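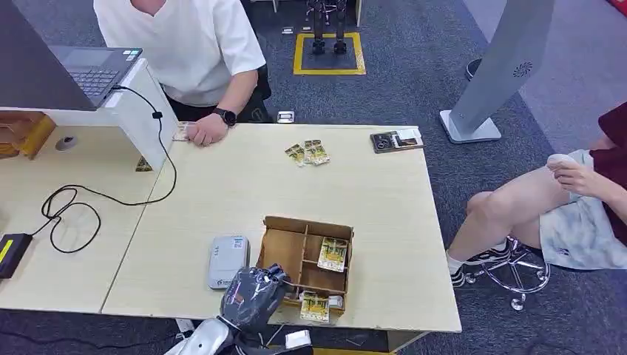

Kanard work area: inspection checklist with comments
Valid from January 2019. Replaces the short list that was fixed beside the door.

Scope

This checklist is for the area where a robot works at a table and people are near to it. It covers the robot, the table, the floor, the cables and the places where people stand or sit. It does not cover the battery store, which has its own sheet from Pusora, and it does not cover repair work inside the arms.

The inspection is done before the first run of the day and again after any change of layout. One person reads the item and another person looks. Please do not do both alone. Mark each item OK, NOT OK or NOT APPLICABLE. A blank line is counted as NOT OK.

The comments under the items were written after the first inspection at the Kanard area and after the visit of the people from Polladlow. I have kept them short where I could.

Part A. Floor and marked zones

A1. Yellow tape is complete and the corners are closed.
OK.
Comment: A corner that lifts must be replaced the same day. Please cut the old tape away completely. Two layers make a small step and a caster can feel it.

A2. Each parked machine stands fully inside its marking.
OK.
Comment: The inspector shall look at the feet or the wheels and not at the upper body. A machine can lean over the line with the arms and the wheels can still be inside. For parking we judge the wheels. For reach we judge the arms, see C2.

A3. Carpet is free from packets, caps, paper and other small items.
NOT OK.
Comment: Small white things were on the carpet near the table. It was the same in May. Light packets are easy to miss when one looks only at the table, so I ask that the inspector walks one time along every side. Everything that is found goes to the tray or to the bin, never back in the box from memory.

A4. Free way of 40 cm or more along the sides which are used for walking.
OK.
Comment: Measure at the narrowest place, with the stools where people really put them.

Part B. Table and objects

B1. Table does not move when pushed by hand at the corner.
OK.
Comment: Where two tables meet, push both. The gap between them must not open.

B2. Objects for the task are on the list of the day.
OK, with remark.
Comment: Snack packets and the cardboard box with compartments are on the list. The payment terminal is also permitted, but it should be written by its own name and not as "other".

B3. No sharp or pointed tools within reach of the hand during a run.
NOT OK.
Comment: Scissors, clips and similar metal things must leave the table before the start, also when they lie in a tray. A tray is good for order but it does not stop a hand. I propose a closed drawer.

B4. Cardboard parts are dry and their partitions stand straight.
OK.
Comment: Change the box when a partition bends by itself. Do not repair with tape on the inside, the fingers may stick to it.

Part C. Robot arms and hands

C1. Covers and sleeves on the arms have no open seam and no loose thread.
OK.
Comment: Folds in the fabric are normal and are not a fault. A fold which is pinched between two moving parts is a fault. Turn the wrist slowly by hand with the power off, and follow the fold with the eyes.

C2. Reach of the arms is known and is free of people.
NOT OK.
Comment: The reach was measured with straight arms and open fingers. For standing people at the far side of the table, the rule is hands off the table top while the hand of the robot moves. This rule is often forgotten, also by me. Resting one hand on the edge is already too much.

C3. Fingers move freely and the joint screws are tight.
OK.
Comment: Check the screws at the side of the hand with the correct driver. If one turns more than a quarter, write down which one and do not start. 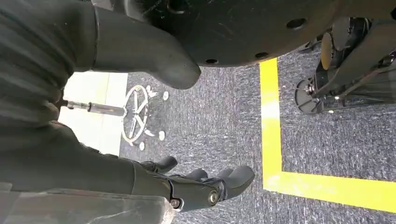 C4. Arms can be lowered without touching the floor, a base or a stool.
OK, with remark.
Comment: Lower them at slow speed only. The inspector who looks from the side shall say "free" aloud before the movement begins. If there is no answer, there is no movement. Furniture with a star base needs special attention, as the arms of the base go out further than the seat.

C5. Wheels and casters of mobile platforms are clean, and brakes hold.
OK.
Comment: Look for hair and carpet fibres at the axle. Fine scratches on the covers of a base are accepted. Cracks are not accepted.

Part D. Cables and equipment

D1. Cables do not cross a walking way and do not hang into the reach of an arm.
NOT OK.
Comment: Laptop cables in loose loops should be fastened to the stand or put behind it. The power adapter should not lie near the edge, where a sleeve or an elbow can take it down.

D2. Laptop stands steady and the operator can see the robot above it.
OK.
Comment: The Jatoi guide asks for a stand with rubber feet. Ours has them now.

D3. Emergency stop is tested.
OK.
Comment: Test it with the arm in slow movement, 2 times, from the place where the operator really sits. The distance to the button was a long discussion with Polladlow. We agreed: within one arm length, without standing up.

Part E. People

E1. Number of people in the area is not above 8.
OK.

E2. Seated persons are outside the reach, with stool and feet.
NOT CLEAR, to be repeated.
Comment: A stool on casters moves little by little without the person noticing. Please mark a sitting place on the carpet with tape of another colour. Yellow is kept for machines.

E3. Closed shoes are worn, and no loose sleeves or long cords.
OK.
Comment: Short sleeves are fine. A wristwatch is permitted for watching, but it must be taken off by the person who puts objects into the hand of the robot.

Open points

B3, C2 and D1 must be closed before the next run with visitors. A3 is corrected on the spot and signed. For E2 the tape is ordered, one roll.

Keep the filled sheets in the grey folder. When the folder has 200 sheets, start a new one and send the old one to Pusora.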